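Skoltel Community Help > Benches, Storage and Packing > Small goods

Clear wrapping and soft packets on a pale bench: change the tray, the top or the layout?

Posted by greyscale_bench
2019-08-26

I fill mixed snack orders at a single table. The top is pale grey-white with a light wooden border, and the tray is white plastic with low sloped sides and a notch at one corner. Goods start on the bench to the right of the tray and go into it one at a time. I have two complaints: clear wrapping is hard to find on this top, and glossy packets shift once they are in the tray. Layout as it stands: 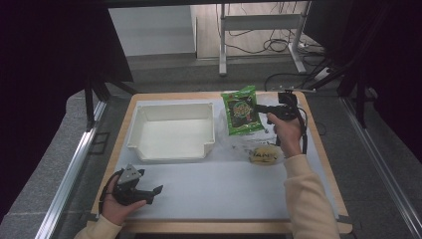
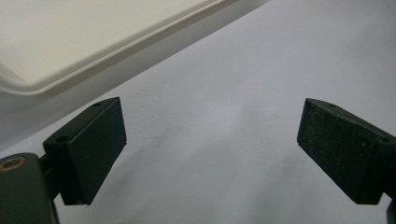
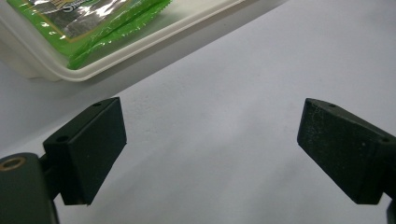

Goods and volumes

The mix is green snack bags with a crimped top, small flat yellow pouches, and items in clear wrapping. Target for July was 2,000 packets and I finished on 1,709. I don't put all of the shortfall down to the bench, but the clear items account for most of the repeat handling. I pick one up, find that it is an offcut of wrapping with nothing in it, and put it back down. The reverse has also happened, where a filled item was swept up with the offcuts.

The tray is a Tadell, the shallow model. The floor of it is smooth. A full bag laid flat will slide to the wall if the tray is carried at any angle, and the smaller pouches go underneath it. By the time the order is at the sealing bench the pouches have to be dug out and counted again.

What I have tried

1. Turning the tray 90 degrees so the long side faces me. Reach was better, sliding was the same.
2. A sheet of brown paper over the top. Clear wrapping showed up well. The paper crept, tore at the border and had to be replaced every second day.
3. Loading pouches first and bags on top. Fewer lost pouches, but the order can't be checked from above without lifting the bags.
4. A damp cloth under the tray. Stops the tray moving on the bench and does nothing for what is in it.

I would prefer to keep the tray, as the rack at the other end is set for that size. The bench top can be covered but can't be painted. Is there a standard way of dealing with this?

3 replies

lowside_tray
Marked as helpful by the poster

These are two separate faults and I would fix them separately.

Contrast. Clear film over a pale matt surface has almost nothing to show it except the highlights on its creases. Under flat overhead light there aren't many of those. You have two workable options. The first is a darker mat, fixed at the border so that it can't creep. Mid-grey or dull blue is enough. Black shows the film very well, but it also shows every crumb and hides any packet with a dark panel on the front, and your green bag has one. The second is to leave the top as it is and add a low lamp off to one side, so that the light rakes across the bench and picks out the edges of the film. I use both, but if you only want to spend money once, buy the mat.

Dullelier sell a ribbed mat by the metre that can be trimmed with a knife. Cut it slightly under the inside line of the wooden border and tape the back edge only. If all four edges are taped it will bubble in the middle when the room warms up.

Whatever mat you choose, give the offcuts their own place. At the moment the clear wrapper is lying flat beside goods for packing, close to the yellow pouch, and you are relying on looking twice. A small bin hooked on the right-hand side of the table would take them. The rule at my bench is that film with nothing in it does not get put down again.

Sliding. Smooth tray, glossy packet, low sloped wall: it will slide. Cut a liner from the same ribbed mat with the ribs running across the direction you carry the tray. The liner needs to follow the notch at the corner, so make a paper template first. Ribs should be fine. With coarse ribs the flat pouches tilt and their edges catch when you lift them.

Order of loading, with the liner in:

– Bags first, flat, crimped end towards the far wall.
– Pouches next, along the near wall, face up, not overlapping.
– Clear-wrapped items last, on top of a bag where the colour behind them makes them visible.

That last step costs nothing and you could do it today without the mat. Film over a green bag is much easier to see than film over a cream-white tray floor.

One caution. Wash the liner on its own and let it dry flat. If it goes back in damp the pouches stick to it and any ink that isn't fully cured will lift off.

northshed

just get a deeper tray. had the shallow ones for a year, swapped, no more sliding over the side. Koo do a tall one in the same footprint I think, check your rack first

greyscale_bench

Thanks. Nothing has gone over the side so far, the goods only move about inside, so I will leave the tall tray for now. The rack clearance is also tight and I would lose a shelf.

I have moved the clear items to last and placed them on the bags, as suggested. It is easier to check an order from above. Mat is ordered. Which way do the ribs go if the tray is carried short side first but slides into the rack long side first?

lowside_tray

Go by the carry. The slide into the rack is short and level, and the walls will hold the goods for that distance. If you find the pouches still drift on the way in, cut two strips from the offcut and lay them along the near wall with the ribs turned the other way.

ply_and_tape

Adding one point on the mat. I taped mine along the back edge as described above and the front edge curled after a few weeks where my sleeves rub on it. A strip of flat timber along the front, level with the mat, fixed that. On a table with a raised border you may not need it. Check with a straight edge across the border and the top before you order: if the border stands 7 mm proud, a 7 mm mat will finish flush and there is no edge left to catch. Mine was thinner than the border and packets snagged on the step when I drew them towards me.

I also weigh each finished tray against a card with the expected figure for that order. It finds a missing pouch faster than digging for one. You need a scale with a platform wide enough for the tray, and the liner has to be included in the tare.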